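Week 5: Collecting demonstrations for a learned policy

Notes by Inger Vídalín. Read before Thursday's lab.

1. What an example is

One example is a recording of a task from start to finish: the wrist camera video, the joint angles of the arm and fingers, and the commands sent by the operator. All three share one clock. If the clock drifts, the example is thrown out.

2. How many

Each lab group records 500 examples. The Cirka set used in the homework has 3,342, collected by eight operators. Look at the operator column before you train on it — two people working at different speeds can give you two different policies.

3. Variation

Move the start position between recordings. Change the lighting at least once per session. Keep the task wording the same.

4. What the wrist camera records

The wrist view takes in more than the fingers. Floor, furniture corners, glare, the shadow of the hand and its cable, and the shoe of a person standing nearby can all end up in the data. A policy may learn to depend on any of them. Note in the log where people stood. 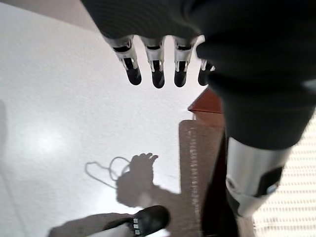 5. Before you upload

Play back every fifth recording. Mark failed attempts as failed and keep them. Send log files to Eduardo Arruda by 5 p.m.

Related handouts
Week 4: Calibrating the wrist camera
Week 6: Cleaning and splitting the data
Lab guide: Bedulance logging tool
Reading list (Quintela)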